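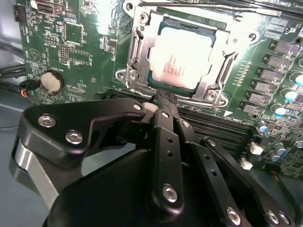
Lullcombe publishes handling rules for robots in computer repair

LULLCOMBE, March 10, 2018 – Repair firm Jumeck has today put out a code of practice for robots that handle processors, and says it will not buy from any supplier who can't show they meet it.

The code runs to 44 pages. It covers grip force, static protection, what the fingers may touch near an open socket, and when a person must take over. It was drafted with the test house Weerasinghe at the Lullcombe workshop.

"We have sat through a lot of sales talks," said Sewwandi Kanagaratnam, head of standards at Jumeck. "Most quote a success rate and go quiet when you ask what was counted as a failure. A bent contact pin is a failure, even if the machine still starts."

Under the code, a supplier must report 100 attempts in a row on one type of board, with no runs left out.

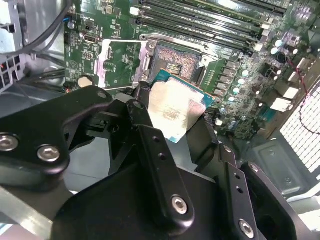

Every socket must be checked under magnification after each attempt, and paste left on a heat spreader must be noted before the part goes back in. Video alone will not be accepted as proof.

Jumeck does not claim that the code makes robots ready for daily repair work. Its own engineers disagree on whether they ever will be, and up to five of the clauses may change at the July review.

Rizwan Karunaratne of Rinimport, which supplies spare boards for the tests, was also guarded. "A rule book is cheap. I want to see who still follows it when an order is running late."

The code is free to read. Comments are open until the review, and clause 51, on who pays for damaged parts, is still in draft.

ENDS

Contact: Jumeck press desk, Lullcombe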